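# Handout 4: Notes from the Collow visit (October)

Read this before the discussion section. It covers what we were shown at the Collow open day and what I want you to have ready for the write-up.
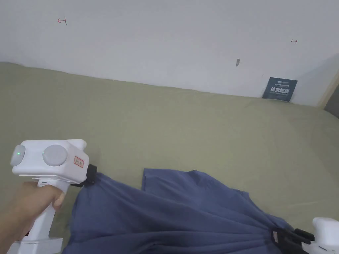 The visit had two parts. Danica Krasniqi gave the talk in the first hour, and after that we moved to the cloth handling station, where people could try the work themselves. Most of your questions afterward were about the second part, so these notes spend more time on it.

## Why cloth

A box keeps its shape when you pick it up. A shirt does not. Each time a shirt is put down it lands in a different shape, and the parts you need (a hem, a sleeve, a collar) may be folded under something else. Krasniqi's group at Collow works only on soft goods for this reason. Their current task set is called Safavi and has 22 garment tasks in it, from flattening a T-shirt to turning a sock right side out.

## How the demonstrations are made

The person doing the task holds a gripper in each hand and works with the jaws instead of the fingers. In the example at the top of this handout, a dark blue garment is pulled between two black jaws over a green sheet. Look at the folds near each jaw. They spread out from the grip point, and they are deepest on the right.

Points from the talk:

- The operator does not touch the cloth by hand during a recording. If a corner slips, it has to be picked up again with the jaws.
- Pulling hard flattens the middle but bunches the cloth at the ends. New operators tend to pull too hard.
- Two grip points control a line. They do not control the rest of the garment, and whatever hangs below that line moves on its own.
- A failed attempt is kept and marked as failed. Collow used to delete these and stopped doing so last year.

One full session at the station is 81 recordings. Krasniqi said operators get slower toward the end of a session and that their grips get less careful. She showed a chart of this but asked us not to copy it.

## The Brasis comparison

Theda Heitmann joined for the last part of the talk. She runs Brasis, the testing side, where the recordings are used to train a folding arm. Her main point was that more recordings did not always help. A set of 868 recordings made by two operators did worse on new shirts than a smaller set made by many operators. She thinks the arm was learning the habits of those two people, such as always starting from the left sleeve. She was clear that this has been tried on T-shirts only.

Someone asked about Joltix, the older system. It used suction and worked on stiff fabric. It was dropped when the group moved to knits.

## For the write-up

Two pages, typed. Cover the following:

1. Pick one garment task and write out the steps an operator would take using two grippers. Say where each jaw closes and in what order.
2. Name one step where the cloth could end up in more than one shape, and say what the operator should do in each case.
3. Heitmann's result can be explained in other ways. Give one and describe a test that would tell it apart from hers.

You may use your own notes from the station. If you missed the visit, work from this handout and the reading on grasp points, and try question 1 at home with a T-shirt and two pairs of kitchen tongs. Bring the tongs to section if you have them.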